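Ticket 79: bottle handover set rejected at import
Project: Pirkier
Station: Nidstead bench, two arms
Status: closed, with grumbling
Opened: November 2025

Summary
Warnlow (our recorder) saved 40 runs of the bottle task without a murmur. Kanagaratnam (our checker) took one look and threw out 18 of them. The reason given for each was "grip state unclear", a phrase with all the helpfulness of a shrug.

What we expected
Every run goes in, the nightly training job starts, and the person on shift goes home.

What we got
A list of run numbers in red and a training job that refused to start on a short set. Running the import again gave the same list in the same order, so at least it is consistent in its dislikes.

Log

Entry 1. Restarted Warnlow. No change. Restarted Kanagaratnam. No change. Made tea. No change, but morale improved.

Entry 2. Swapped the network lead, on the grounds that it has been guilty before. Innocent this time. Opened the rejected runs and went through the wrist view by hand.
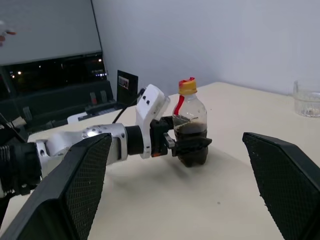
Kanagaratnam decides whether a grip is open or closed by comparing two things: the finger width the arm reports and the label the operator sets during the run. If they disagree for long enough, out it goes. My first guess was that it couldn't pick out the bottle, clear plastic on a pale table being a rotten thing to look for. But the yellow cap and the dark liquid at the bottom give it plenty to go on, and the other arm's black gripper is plainly round the lower half. Any fool could label that one. So the view is fine and the labels are where the trouble lies.

Entry 3. Plotted finger width against label for a rejected run. The label says "closed" while the fingers are still wide open, then the width catches up. Did the same for a run that passed. Same gap, only shorter. So the passes were not good either, they were just less bad. Marvellous.

Entry 4. Checked the clocks on both machines. They agree. I was rather hoping they wouldn't, as that is a fix I could have done sitting down.

Entry 5. Read the Warnlow settings file from top to bottom, which I recommend to anyone who sleeps too well. There is a line called label_lead. It moves every operator label forward in time, and it was set to 2 seconds. The comment beside it says "temporary". It doesn't say temporary until when.

Entry 6. Set label_lead to zero and rebuilt the labels from the raw logs. The raw logs are untouched by all this, thank goodness, so there was no need to record anything again.

Entry 7. Checked the handover moments by eye against the rebuilt labels, stepping through slowly at the point where the bottle sits between the fingers and they haven't shut on it.

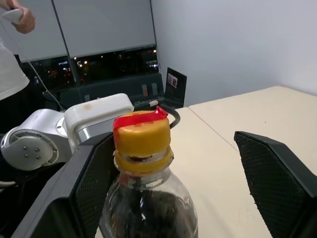
Cause
An old setting in Warnlow shifted the operator labels ahead of the movement. Long approaches hid it. Short ones didn't, and those were the runs Kanagaratnam refused.

Fix
label_lead set to zero. Labels rebuilt for the whole set, passes included. Import run again and nothing rejected. Training job started, late and without apology.

Still to do
Make Warnlow print label_lead at the start of each session, in letters large enough to annoy people.
Get Kanagaratnam to say by how much the label and the width disagree. "Unclear" is not a measurement.
Go back over the older Pirkier sets. They were recorded with the same settings file, so I'm not looking forward to it. Pencilled in for December under a separate ticket.
Wipe the table at Nidstead. Nothing to do with the fault, but those specks and smudges have been in front of me all evening.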